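Hi Omar, quick update from the Majali robotics club on where your grant has gone since January!

We've spent 627 of the 3,000 dollars so far, mostly on the kitchen task for the Gradix challenge (200 for the pot, play food and steamer, the rest on servos and cables). The kids picked cooking over the warehouse task by a landslide, and I'm glad they did, they argue about it all through lunch.
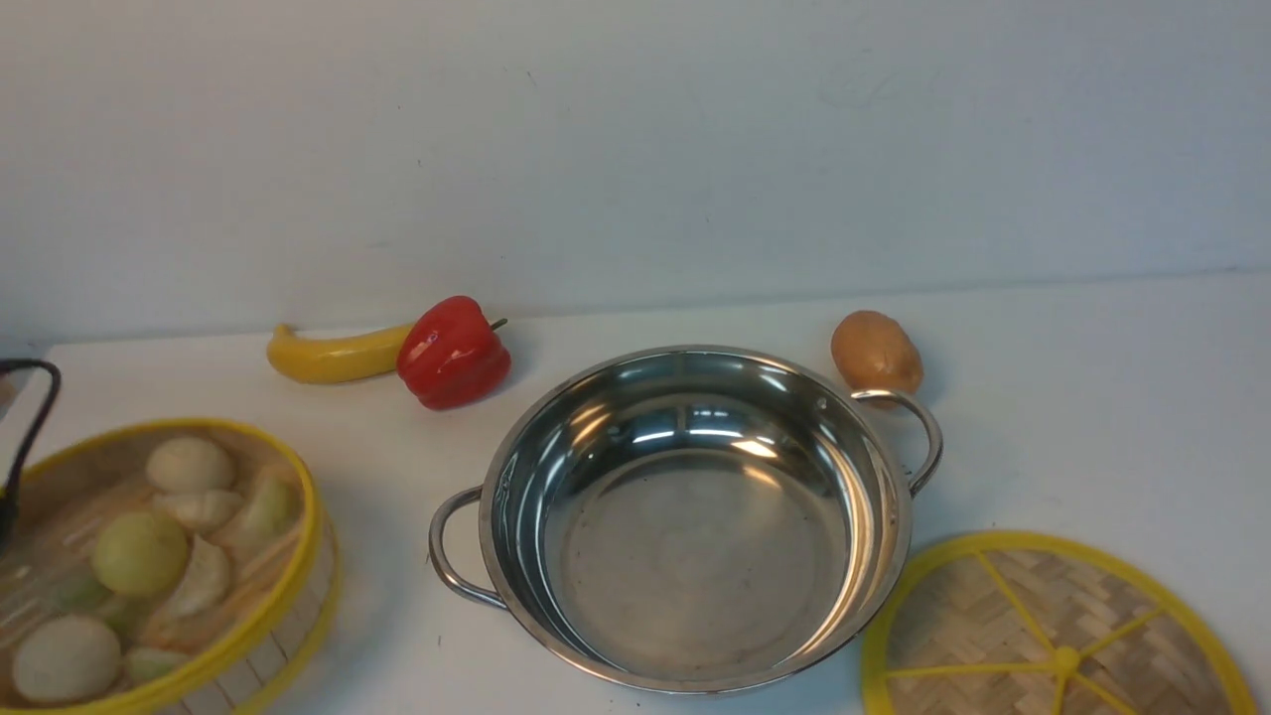 We have 156 recorded runs of moving a vegetable into the pot. The potato is going well. The pepper is a pain, it's shiny and lumpy and the grip slips, so two of the eighth graders are trying rubber tips this week. Dumplings come after that, and I'm a bit nervous about them!

One thing I'd love your okay on: Cemer quoted us for a second arm controller, and it would come out of the travel line. We'd still have enough for the van to Erlow. Could you let me know by Sunday?

Thanks again, the kids say hi.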